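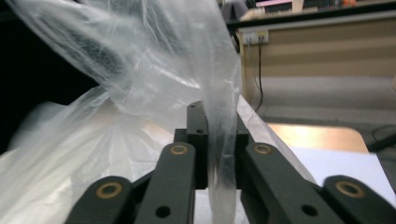
Vesna Radonjić has been making cheese at Vildale for 14 years, and she still gets up early on her days off to see how the curd is doing. I'd gone to ask her about her sheep's cheese, the one everybody at the Brirnach market queues for, and within a minute of my coming through the door she was talking about wrapping. People ruin good cheese at home, she told me, and they do it with plastic. She has nothing against the stuff for other jobs, and a big crinkly white bag, the sort thin enough that you can see the dark through it, is fine by her for carrying or for lining a bin. "But then they tie up a lovely piece of cheese in one and leave it for a week! It sweats, it goes slimy, and they come back and tell me it was a bad cheese."

What does she want them to do instead? Waxed paper, loosely folded, then a box with a lid, in the warmest part of the fridge. "And take it out an hour before you eat it. If you do one thing, do that. Cold cheese tastes of cold."

I have been doing this ever since, and I'm a little embarrassed about all the cheese I ate before.

Vildale is up a lane that my car did not enjoy. The dairy is a low building with a yard in front, and the milk comes from a flock of 63 ewes that belong to her neighbour, Senad Mladenović, whose fields start where her wall ends. The two of them have an arrangement so simple that I asked her to explain it again in case I'd missed something. He milks, he brings it over, she pays him on Friday. There was a written contract once, and neither of them can find it.

"Senad knows what I'm going to ask before I ask it," she said. "If the milk is different he tells me at the door. They've moved up to the top field, or it's rained all night and they've been standing under the hedge eating ivy. I can taste ivy, by the way. People laugh, but you come in spring and I'll show you."

She didn't grow up with any of this. Her first job was in an office, doing wages for a haulage company, and she came to cheese through an evening class taught by Nadège Leclerc, who used to run the creamery at Kos. Vesna's face lights up when she talks about those evenings. There were seven of them in the class, crowded round a vat in a borrowed kitchen, and the first cheese they made was, in her words, "a sort of rubber hat".

"Nadège ate it, though. She ate a whole slice and she said, right, it's salty, and it squeaks, and you cut the curd too small because you were nervous. She could tell I was nervous from the cheese! I went home and couldn't sleep. I thought, I want to be able to do that."

It took her a long while. She made cheese in her own kitchen at weekends and gave most of it away, and her sister's dogs did very well out of it. When the old dairy at Vildale came up for rent she went to look at it in February, with snow coming in under the door, and signed for it the same afternoon.

The cheese that made her name is called Jaratness. It's a hard cheese with a brown rind, and when it's young it tastes of butter and cut grass, and then at nine or ten months something happens to it and it goes nutty and sweet, with those tiny crunchy bits that I would happily cross a county for. Vesna brought out both for me, young and old, on a chipped blue plate, and watched me while I ate. I can't say I was very professional about it. I had four pieces of the old one.

I asked what happens in between. Turning, mostly. Every wheel in the store has to be turned and brushed, and on the morning I went there were 341 of them, which she knew because she had written it on the slate by the door. She does it by hand, in the same order, starting at the bottom left.

"I like it. I put the radio on. You get to know them, and you get the odd one that feels wrong, a bit light, or there's a soft place under your thumb. Then I tap it and listen. A good one sounds like knocking on a table."

She knocked on the table so that I'd know, then went and got a wheel and knocked on that. It really is the same sound.

Not everything has worked. She tried a blue, which spread to the shelf next to it and kept her scrubbing for most of a month. She tried smoking some over apple wood and set off every alarm in the building. There was also a soft cheese rolled in nettles that Hanne Norðdahl, who has the stall beside hers at Brirnach, still asks about every spring. "Hanne loved it. Hanne was the only one. I'd make it again for Hanne if it didn't take two days to pick the nettles."

These days she has help in the person of Viorica Živković, who came for a summer and stayed, and who is now allowed to make the Monday cheese by herself. Vesna admits she found that hard at first. She stood outside the window. "Viorica pulled the blind down. Quite right too."

I wanted to know what she eats at home, after a day surrounded by it. Toast, she said, with Jaratness grated on while the toast is hot and left alone, not put back under the grill, and a spoonful of plum jam on the side. In winter she saves up the rinds and drops one in a pot of bean soup, then fights her husband for it at the end. It goes soft and chewy, and you have to scrape off the outside first.

She sells at Brirnach on market days and from the dairy door on Friday afternoons, if the gate is open. Bring your own box. The old Jaratness tends to be gone by eleven at the market, so get there before I do.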